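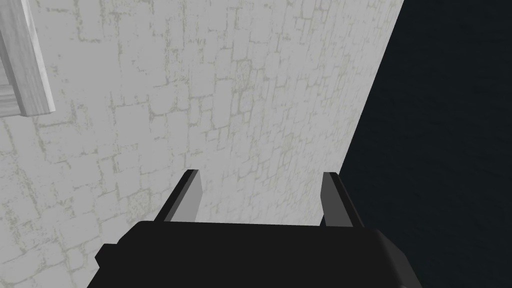 Open gripper in front of a pale grey wall (render).

Tirkberg Variety Register
Rights and licence records for plant breeders and seed firms

Tirkberg is a desktop program for keeping track of plant breeders' rights, related patents and the licences granted under them. It is made by Irer and sold to breeding companies, growers' co-operatives and law offices that look after variety portfolios. The current release is version 3.

Each variety has one record. It holds the denomination, any earlier breeder's reference, the species, the parent lines if you wish to enter them, and the filing, grant and expiry dates for every territory. Where a variety contains a patented trait, the patent is kept as a separate record and linked to it. A patent that lapses or is sold only has to be changed once.

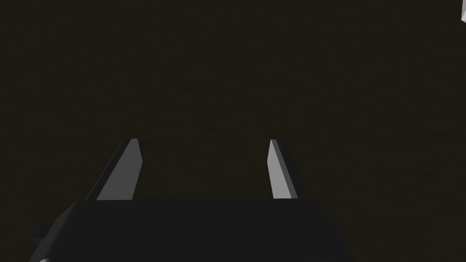 Gripper seen from behind, dark background (render).

Licences
A licence can cover one variety or a group. You can enter the royalty per unit of seed, per hectare or as a yearly fee, and set a minimum payment. Sub-licences sit under the main licence and take its end date unless you give them their own. Sales returns are typed in or loaded from a spreadsheet. The program works out the royalty due and produces a statement in English, German or Polish. The Polish wording was prepared by Eugeniusz Brzozowska.

Deadlines
Renewal fees, material submission dates and objection periods appear in a single list, which can be sorted by territory or by the person responsible. Reminders go out by email at intervals you choose. The deadline rules supplied with the program are a starting point and should be checked against the current law by whoever handles your filings. Irer does not give legal advice.

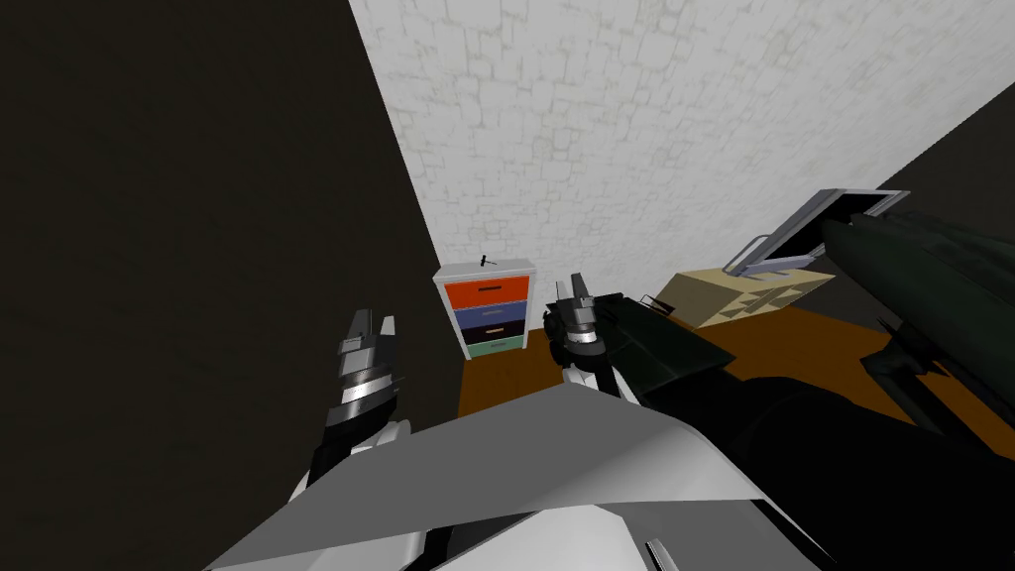
White-and-grey torso and two robot arms, wooden floor (render).

Documents
Scanned certificates, technical questionnaires, material transfer agreements and letters can be attached to any record. Earlier copies are kept when a file is replaced. Access can be limited by user, so a licensee's contract can be hidden from trial staff who only need the variety data.

Editions
Tirkberg Basic: up to 47 variety records, single user.
Tirkberg Office: up to 200 variety records, shared database.
Tirkberg Open: no limit on records, shared database, import of old data included.

All editions have the same licence and deadline functions. Basic can be upgraded to Office at any time and the records carry over. Customers moving from Arnov can bring in varieties and dates directly, but royalty history has to come across as a spreadsheet.

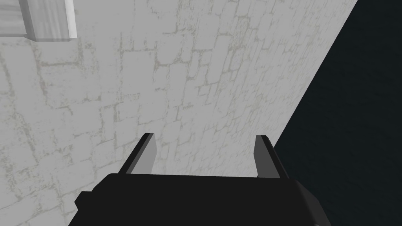 Support and ordering
Support is by email and telephone, 9 am to 4 pm. Marcela Murín deals with installation and data import, Bogdan Radu with royalty statements. The manual runs to 162 pages and comes as a PDF. Printed copies are charged separately.

Updated deadline rules are issued every May to customers with a maintenance contract. The first year of maintenance is included in the price.

For a quotation, write to Brenda Cisternas in the sales office with the edition required and the number of users. Orders from law offices are handled through our reseller, Engelhardt.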